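Jivavton Student Robotics Forum > Build Help > Grippers and end effectors

Thread: cabinet task, two hand grippers, need eyes on our setup before demo

kokar_tung
Ok so quick one. School club, 28 of us on paper, way fewer show up. Project this term is teaching our arm pair to put stuff away in a cabinet. We collect demos by hand with the two hand-held grippers, one per hand, then train on that. Demo day is 3rd May and the policy is bad. Like, goes to the wrong cubby bad.

What we have:
- almost 500 demos, mostly one person doing them
- two grippers, camera on each, marker on top
- white cabinet w/ open cubbies, glass door, a case in one cubby, pink flowers in another
- training on one desktop in the back of the physics lab

Reaching is fine. Picking the cubby is not. Any ideas?

(Tùng Đoàn, captain this year, there's a second Tùng in the club so pls don't mix us up)

primo_m
Which cubby does it go to when it should go to the other one? Left for right, or top for bottom? Matters a lot.

kokar_tung
left when it should be right. Never the other way that I've seen

primo_m
Then look at your start poses. I'd bet you always begin on the left side and swing right. The model learns "stop early" and stopping early is good enough most of the time. We had exactly this with our dish rack in February and lost two weeks to it.

Also what does the camera see. Post a still.

cuong.d
not the start pose imo. Fisheye. Wide lens bends everything and the cubbies look nothing alike depending where your wrist is. Undistort first, then argue about data

primo_m
Undistorting throws away the edges, and the edges are why you buy a wide lens. Plenty of people train on raw fisheye. Disagree hard on this one.

cuong.d
plenty of people have 3,000 demos and more. These guys have 500

primo_m
Fair, but it still isn't the lens.

kokar_tung
ok ok. Still from one of the gripper cams, this is what the model gets
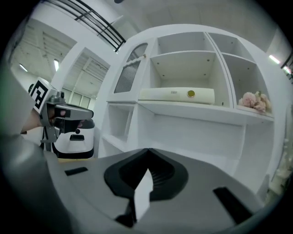

tuan_h
Thanks, that helps. Couple things, in order of how fast you can fix them.

1. Your other hand. You've got the second gripper and its marker big in view, left of center. If that hand sits in the same place every demo the model will lean on it like crazy. Move it around. Low, high, out of view sometimes.

2. White on white. White cabinet, white walls inside, not much to tell one cubby edge from the next. The pink flowers and the gold button on that case are pretty much the strongest color in there. So it could be learning "go toward the case" and your right cubby loses. Swap the two and run ten trials. If the arm follows the case you have your answer.

3. Camera angle relative to the fingers. Check both grippers are mounted the same. We had one twisted a little and only noticed from the pictures.

cuong.d
number 2 is good. I still say lens

kokar_tung
@tuan_h oh. We never swapped them. Never once. Case has been in that cubby since the first session bc somebody taped a note saying DO NOT MOVE

tung_trinh
that was me. I taped it. You said keep the scene constant!!

kokar_tung
I said keep it constant for the FIRST day

tung_trinh
It did not say first day in the chat. I can scroll up and screenshot

primo_m
Lol. Keep the note, change the text.

tuan_h
Constant scene is ok for a first sanity check, so you're both kind of right. After that you want it messy. Different objects in different cubbies, lower ones too. I can see open space down there that you could use, the wide compartment under the flowers side has nothing in it.

kokar_tung
lower ones are hard to reach w/ the arms, elbow hits the table. That's why we skipped them

tuan_h
Then leave them out as targets but put clutter there. Doesn't need to be reachable to be useful.

cuong.d
Adding: the white box thing behind the second gripper. Is that part of the task? if not, move it too. Same problem as the case

kokar_tung
not part of it. ok will move

tung_trinh
I have a question about the marker. Do we need it to be facing the camera the whole time? When I turn my wrist to go in the cubby it goes pretty sideways and the tracking gets jumpy. I've been throwing those demos out by hand. Maybe one in five

primo_m
DON'T throw those out. If you cut every demo where the wrist turns, your dataset has no wrist turning in it. Fill short gaps by interpolating, only drop it if the marker is gone for a long stretch.

cuong.d
ok this one I agree with primo on. Mark it down

tuan_h
Yes. And this could be half your problem too. If going right needs more wrist turn than going left, then you've been deleting your right cubby demos. Check the ones you dropped.

tung_trinh
oh no

tung_trinh
ok went through the folder. Of the dropped ones most are right cubby. Not all, but most. They're still on the drive, I didn't empty the trash thank god

kokar_tung
Tùng.

tung_trinh
Tùng.

primo_m
Put them back in, retrain, don't change anything else. One change at a time or you'll never know what did it.

kokar_tung
retraining tonight with the dropped ones back. Also doing the swap test tmrw on the old model so we have both. Do I need to go up to 900 demos or something? Somebody in the Zamotel group told us 900 minimum for two hands

primo_m
No magic number. More variety first. A hundred messy ones will do more for you than a pile of the same one again.

cuong.d
I'd get both. more people recording too, not one person. Everybody moves different. Get the younger kids to do twenty each, they like it

tuan_h
Second that, just have each new person do a few throwaway ones first. Beginners wave the thing around and close the fingers way before they get to the object.

kokar_tung
update. Swap test: case to the right cubby, flowers to the left, ten runs told to go left. Went to the case in eight. So yeah it was following the case

tuan_h
There you go.

kokar_tung
and retrained one is better but not fixed. Goes right sometimes now which it basicly never did. Recording new ones all week, four people, objects moved every few demos, box gone from behind. Note on the cabinet now says MOVE EVERYTHING

cuong.d
and undistort?

kokar_tung
if there's time

primo_m
There won't be time.

cuong.d
I'll write you the script, it's short. Dm me your calibration file. Run it on a copy and compare, then primo can be wrong in public

primo_m
Deal. Post both numbers here whichever way it goes.

kokar_tung
will do. Calibration file is on the lab desktop so tmrw after class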